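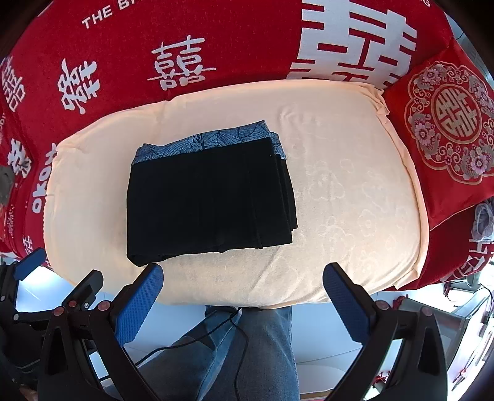

Search this repository... Go Clear

# Tavine Folded Laundry Notes

Last edited in May, by the Codier textiles desk

## What this is

A set of 1679 records of clothes folded and put down somewhere in a home. Each record has one picture and a short note on the garment, the fold and the surface under it. Vistix collected the pictures and Codier wrote the notes. Tavine is only the name of the set.

The proposal for this work promised a "complete account of how households fold." It is no such thing, and we would ask you not to repeat the phrase. Most of what we can say is that a piece of clothing was folded into a certain shape when the picture was taken. Who folded it, how long it took and whether it stayed that way are not in the records.

## Fields

- `garment`: shirt, trousers, jacket, or `unclear`. Use of `unclear` is encouraged. A thick black garment folded with its lining outward along one edge could be several things, and an early round of notes called every one of them a jacket.
- `fold_shape`: rectangle, square, roll, other.
- `lining_visible`: yes or no. A patterned lining showing as a band along the top counts as yes, however narrow the band.
- `lower_edge`: neat or rumpled. "Slightly rumpled" goes under rumpled.
- `surface`: what the garment is lying on, directly.
- `under_surface`: what that thing is lying on, if it can be told.
- `remarks`: free text, often blank.

## About the surface fields

We started with a single surface field and it was a mistake. Sofas are the main reason. A garment may sit on a pad, the pad on a throw, and the throw on a seat, and people writing the notes picked whichever layer they liked. Some wrote "sofa," some wrote "red cloth," and one batch said "bed" for anything with a cushion near it.

The rule now is to name the top layer in `surface` and the next one down in `under_surface`. For the peach pad on the red throw, that gives `pad` and `throw`. The cushion propped against the sofa back goes in neither field. Put it in `remarks` if you care about it.

Patterned covers cause their own trouble. The double-happiness characters on the throw are large and white, and a few note writers took them as proof of a wedding. They may have been bought for one. They may also have been on sale. We removed every remark about weddings, holidays or family events, and new ones will be sent back.

## Is a folded thing a tidy thing?

The Mohamedi group asked for a tidiness score from one to five. We tried it on 192 records, with each record scored by 3 people, and they gave the same score on 46 of them. We dropped the score. Smoothness of the outer face seemed to sway people more than the shape did, and a black outer face hides small creases pretty well, so dark clothes may have been getting an easy ride.

If you want a score anyway, build it from `fold_shape` and `lower_edge` and say that you did.

## Known problems

- Thickness is guessed by eye. There is no measurement behind words like "thick" in the remarks.
- Fabric type was taken out. You can't tell cotton from a blend by looking, whatever the old notes claim.
- Color words are loose. Peach, pink and beige have been used for the same sort of pad.
- Lining prints are described as "leaf or feather" when the writer couldn't decide. Leave these alone. Changing them to one or the other makes the notes look better and the data worse.
- Crumpled cloths at the side of the folded item are mentioned in some remarks and skipped in others.

## Using it

Fine for checking whether a reader or a program can say what is lying on what. Weak for anything about habits, households or regions, and we will not support claims of that kind.

Corrections go in the issue list, one record per issue, with the field name in the title. Please don't send a corrected copy of the whole file.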